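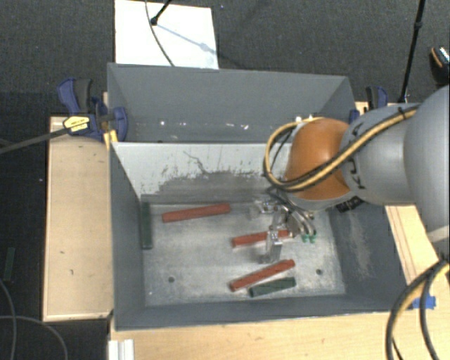 Most warehouse inventory errors are charged to the picker, and most of them belong to the unit of measure. An item master that says "each" in one field and "pack" in another will produce a wrong count no matter who or what does the picking. Consider five slender bars in an open gray bin, three red and two dark green. On the shelf that is five of something. In the system it may be five eaches, two SKUs with a quantity of three and two, or one broken pack with a remainder. All of those records can be defended, and only one of them will reconcile with the purchase order.

I spent most of a year cleaning the item master at Buvton, a distributor of hardware and small fittings. The file held 2215 active items. More than 900 of them had a stocking unit that differed from the purchasing unit with no conversion factor on record. The buyers knew the factors from memory. The receiving desk knew some of them. The software knew none and defaulted to one.

The usual response to this is a cycle count program. Buvton had one, and it was well run. Every Wednesday a section of shelving was counted, variances were posted, and the accuracy figure went up for a few days. Then the next receipt arrived in boxes of 20, was entered as a quantity of 1, and the variance came back. A cycle count corrects the balance. It does nothing to the conversion, so the same error gets paid for again with every delivery.

My position is that the stocking unit should always be the smallest unit that can leave the building, and that every other unit should be stored as a multiple of it. Packs, cartons and pallets are then descriptions of how goods travel. They should never be the base. If a customer can buy one bar, the base is one bar, even if ninety percent of orders are for full packs.

There are two objections I take seriously. The first is transaction volume. A receipt of one carton becomes a receipt of 3000 washers, and people dislike large numbers on a screen because a misplaced zero is harder to see. This is fair. The remedy is on the entry form: let the receiver key cartons, show the converted figure beside it, and reject any receipt that exceeds the open order line by a set tolerance.

The second objection is that suppliers change pack sizes without notice. They do. At our Villaseñor site the same fastener arrived in two box sizes within a single October. The conversion factor therefore has to sit on the supplier record, with an effective date, and not on the item. A single factor on the item will be right until the day it is wrong, and past receipts cannot be checked against it afterward.

Color variants need the same discipline. A shared item number with color held in a comment field is a decision to stop counting by color. Some firms can accept that. A firm that sells by color cannot, and should issue separate numbers before the first receipt. Splitting them later means a full physical count and a manual review of open orders.

This work is slow and it does not demonstrate well. It should still come before new shelving, new scanners or a new software contract.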